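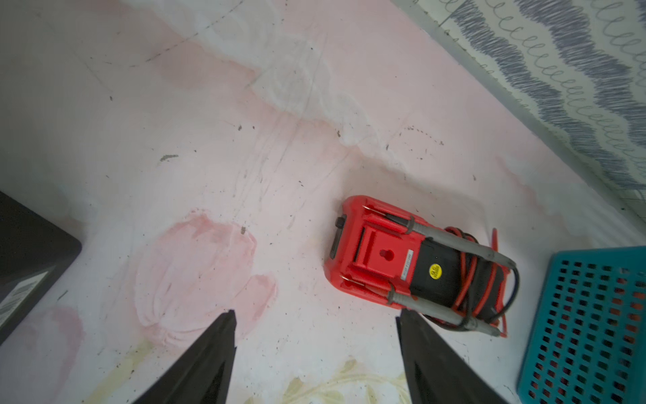 *A red and black digital multimeter on the floor.*

## Montes Road is open again, and the new crossing is working

Good news for everybody who has been taking the long way home: Montes Road reopened to traffic in both directions on Tuesday, November 16, 2021, and the flashing crossing at Dedau Street was switched on the same morning. We've been writing about this corner since July, when two cars collided there and one ended up against the bus shelter, so it feels great to finally have something cheerful to report!

The crossing has push buttons on both sides, bright amber lights facing each way, and a raised section of pavement that makes drivers ease off well before the stripes. The speed limit between Dedau Street and the Pristico plant gate has dropped too, and the new signs are up. Please watch for them — the old limit is a hard habit to break, and police say they will be handing out warnings for the first 18 days and tickets after that.

A few things are still unfinished. The left-turn lane into the Lendia Market lot stays coned off until the paint crew can get a dry day, so for now you'll need to go in by the back entrance. The bus shelter has a new bench but no glass yet. The 43 bus is back on its regular route, and the temporary stop by the plant gate is gone.

Thank you to the 448 neighbors who signed the petition, and to those of you who came out to the evening meetings and told the county what it's like to cross there with a stroller or a walker. It made a difference. The first plan had only new signs in it, and the lights were added after the second meeting.

We'd love to keep going. Next on the list is the stretch past the elementary school, where the sidewalk stops 300 feet short of the corner and kids end up walking on the shoulder (in the dark, this time of year). If you've seen a close call there, write down the day, the time and what happened, and drop it in the box at the Lendia Market service desk. No names needed.

And if you were driving on Montes Road the evening of the July crash and never talked to anyone about it, the police would still like to hear from you. Call the non-emergency line and mention the Dedau Street collision.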